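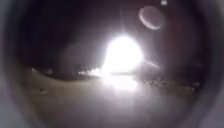
Night walking on the Letotham path – are the lights too strong?

ero_walker wrote:
Good evening everybody. I walk this way after my late shift, and I would like to hear how other people find the lighting. My eyes are 547 months old, if I calculated well, and they do not like glare. When a strong white light is in front of me I lose the ground completely. In this one I could not tell you what is behind the big light, maybe a vehicle.
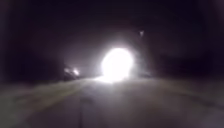
Re: Night walking on the Letotham path

Brock Bergeron wrote:
I disagree a bit, mate. Before the new lamps I rolled my ankle in March. Give me too much light any day. A cap with a good brim fixes most of it.

ero_walker wrote:
Sorry for your ankle. I do wear a cap, but it helps only with the high lamps. Under a lamp I have no complaint, the surface is easy to read and I can even see the leaves on the bank.
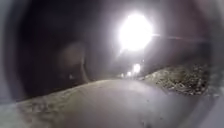 Lamp over the path, leafy bank on the right

udon226 wrote:
The colour is the problem for me, not the strength. Warmer lamps would be kinder. I wrote to the council, my request is number 3349, no answer yet.

Brock Bergeron wrote:
Warm lamps make everything look like soup. Leave them white.

Santino Huenchumán wrote:
Please keep left where the curb is, and look at the ground a few metres in front of you – never into the light. We teach this to every new walker. The trees by the curb are also a good guide for the direction. 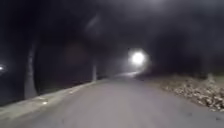 Olivares Evening Walkers – Path Safety Group

Santino again. We meet on Tuesdays at the bakery corner, usually over 16 people. Bring a small torch and point it down, please. Ero_walker, you are welcome to join us and to repeat your complaint in person.

ero_walker wrote:
Thank you, I will come after my roster changes. Is the pace slow?

udon226 wrote:
Slow until Brock gets hungry.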